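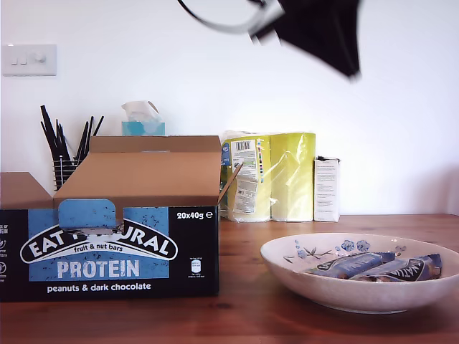

Dravberg updates Wallport dimmer range for low-load LED circuits

New control module holds a steady output at low settings and fits existing back boxes

Dravberg has revised its Wallport range of wall-mounted dimmers for use with low-wattage LED lighting. The new modules replace the current rotary and push versions and will be available through electrical wholesalers from November.

The revision deals mainly with minimum load. Many of the dimmers now fitted in homes and small offices were designed for filament lamps, which drew far more power than the lamps that have replaced them. When the total load on a circuit falls below the dimmer's lower limit, the lamps may flicker, fail to start at a low setting or glow faintly when switched off. The usual remedy has been to add a bypass load at the fitting, and this means opening the ceiling as well as the wall.

The revised Wallport module works down to a minimum load of 3 W per channel without a bypass. It can be set for leading-edge or trailing-edge control. Trailing edge is the factory setting and suits most mains LED lamps sold for dimming. The installer changes the mode by holding the knob in while power is restored to the circuit.

"Most of the calls to our technical desk concern circuits where the lamps were changed and the dimmer was not," said Halima Massawe, product manager for wiring accessories at Dravberg. "The lower limit on the old module was a sensible figure when it was set. It no longer matches what people are putting in the ceiling."

Each module has a minimum brightness adjustment, reached through a small opening behind the knob. The adjustment sets the lowest point of travel, so that the lamps remain lit and stable at the bottom of the range. Dravberg recommends setting it with all lamps on the circuit fitted and warmed up for 30 minutes, as some lamps behave differently when cold.

Start-up behaviour has also changed. The previous module applied the selected level at once. The new one raises the output briefly and then settles to the set level, which helps lamps with slow drivers to strike. The feature can be turned off where the brief rise in light would be a nuisance, for example in bedrooms.

The modules were tested with 19 models of dimmable lamp at the company's laboratory, under the direction of Hsiu-ying Yau. Lamps were run singly and in groups of up to 8, at nominal supply voltage and at the upper and lower ends of the permitted range. Results for each lamp, including the lowest stable setting and any audible noise, are given in a compatibility table that can be downloaded from the Dravberg website. The table will be extended as further lamps are tested. Lamps that are not marked as dimmable should not be used with any Wallport product.

"Noise was harder to settle than flicker," said Yau. "A lamp can look perfectly steady and still buzz -- and in a quiet room that is what the customer will notice. We have listed it separately for that reason."

The body of the module is shallower than before and fits a standard 25 mm back box. Terminal positions are unchanged. Single-channel and two-channel versions are offered, along with a combined plate that carries ordinary rocker switches next to one dimmer. Faceplates from the present range fit the new modules and remain on sale in all current finishes.

When several dimmers are mounted on one plate, the maximum load of each must be reduced. The reduction figures are printed on the instruction sheet and on the side of the module. Installation should be carried out by a qualified electrician with the circuit isolated.

Existing stock of the earlier modules will be sold through, and spare knobs and fixing kits will continue to be supplied. Wholesalers holding unopened cartons may exchange them by arrangement with their account manager.

Notes to editors

Dravberg designs and supplies switches, sockets and lighting controls for domestic and light commercial buildings. Wallport is its range of wall-mounted lighting controls.

Technical enquiries: Hsiu-ying Yau, laboratory
Trade and stock enquiries: Kanokwan Sangkhawat, wholesale accounts
Press enquiries and product data sheets: Pei-shan Tsang, communications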